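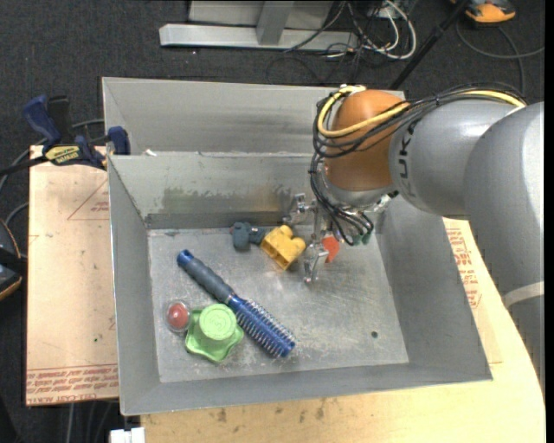 Bac métallique gris, fond rayé.

Catégorie : Assistance > Étiquettes et impression > Résolu

Objet : les étiquettes Tivero sortent décalées d'une ligne, mais seulement le lundi

Bonjour,

Nous imprimons les étiquettes de stock avec Tivero, à partir de l'export Mustero. Du mardi au vendredi, tout va bien. Le lundi matin, chaque étiquette porte la référence de la suivante. Le joint torique devient une vis, la vis devient un ressort, et le ressort disparaît de la comptabilité.

Déjà essayé : redémarrer l'imprimante, redémarrer le poste, réinstaller le pilote, changer le câble USB (il était neuf, il l'est toujours). Le rouleau fait 1000 étiquettes, format 57 x 38, calibré deux fois. J'ai lu votre FAQ, qui m'a conseillé de redémarrer l'imprimante.

Réponse du support Jurkham, 9 h 40
Merci pour votre message. Avez-vous essayé de redémarrer l'imprimante ?

Réponse du client, 9 h 52
Oui. Elle commence à bien me connaître.

Réponse du support Jurkham, 11 h 15
Pouvez-vous nous envoyer les 30 premières lignes du fichier exporté lundi, et les mêmes pour mardi ? Sans les ouvrir dans un tableur, s'il vous plaît – il réécrit les dates sans prévenir.

Réponse du client, 14 h 05
Fichiers joints. Celui du lundi commence par une ligne vide, celui du mardi non. Je précise que je n'ai rien touché, même si je sais que tout le monde dit cela.

Réponse du support Jurkham, 16 h 30
Vous avez trouvé. Après la sauvegarde du week-end, le module Kordestani ajoute un saut de ligne en tête du premier export. Tivero lit alors les références avec une ligne de retard sur les désignations. Dans Paramètres > Import, cochez « Ignorer les lignes vides », enregistrez, puis fermez la session. Si vous ne la fermez pas, la case se décoche toute seule.

Réponse du client, lundi, 8 h 20
Case cochée, session fermée, étiquettes justes. Reste à recoller celles de la semaine dernière. Vous pouvez clore le ticket. Pour la case qui se décoche, j'en ouvre un autre.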